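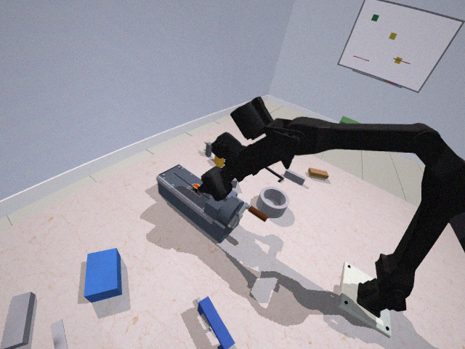 Neville Goodall asked whether the water in the settling channel was still drawn from the river or had been moved to the borehole, and the answer, given at the intake, was that it is still river water for ten months of the year. The borehole is used when the river carries too much silt, mostly from April onward.

Home Visits Mills and Works Notes Contact

The paper mill at Gidey opens its doors one morning each spring. Our party assembled at the weighbridge at 9:30 and was split in two. Ours was led by Eldana Alemayehu, who runs the wet end. The second group went round in the opposite direction, starting at the finishing room, and we passed them once on the stairs.

The mill makes uncoated cotton and cotton-blend papers for printmakers, bookbinders and map conservators. It has one cylinder mold machine and a hand-making room with two vats. Raw material is cotton linter, delivered in pressed sheets, plus a smaller quantity of rag cuttings from a shirt factory at Drarnura. The rag is sorted on a slatted table, stripped of buttons and seams, and passed through a chopper before boiling.

Beating was the longest stop. The mill runs a Hollander beater with a bedplate that was recut last winter. Each charge is 400 liters. Linter is beaten for a short time with the roll held fairly high, and rag takes 5 hours, with the roll lowered in stages. Freeness is checked at each stage with a drainage tester on the bench next to the beater. Asked why the stages were not automated, Alemayehu replied that the rag varies too much from bale to bale and that the beaterman goes by the feel of the stock as well as the tester.

Sizing is internal, with an alkyl ketene dimer emulsion added at the stuff chest. Calcium carbonate goes in as an alkaline reserve. Gelatin surface sizing is still done for one customer, in a heated tub at the far end of the hand room, and was not running during the visit.

The mold machine occupies most of the main hall. It is slow. The cylinder revolves in a vat of dilute stock, the fibers collect on the wire cover, and the web is couched off onto a felt. Watermarks are made by wire forms sewn or soldered to the cover. A spare cover was hanging on the wall with the mill's mark repeated along it, and several people spent time looking at the stitching. Covers are made by Bereket Negash, who has a room upstairs that was not part of the tour. He came down to take questions about shaded watermarks, which need an embossed cover and take much longer to prepare.

Drying is by steam-heated cylinders for machine paper and by loft for handmade. The loft was the part I had most wanted to see. Sheets hang in spurs of 5 over coated ropes, and shutters along both walls are set by hand according to the wind. Drying takes 18 hours in fair weather. The heaviest sheet in the range is 700 gsm and is dried between blotters instead, under light restraint, as it cockles badly on the ropes.

In the finishing room, sheets are inspected on both sides under raking light and sorted into good, retree and broke. Broke goes back to the beater. Retree is sold in the mill shop by weight, and I bought a bundle of mixed off-cuts in the blend they call Alov. It takes intaglio ink well after a half-hour soak, though one sheet had a knot of fiber near the deckle.

Effluent was covered briefly. White water is recirculated to the vat, and the surplus passes through a save-all and the settling channel before discharge. The screens on the channel are cleaned at the end of each shift.

Tea was served in the old rag store at noon. Visitors should wear flat shoes, as the floor by the vats is wet and the loft stairs are steep. Bookings for next year go through the mill shop.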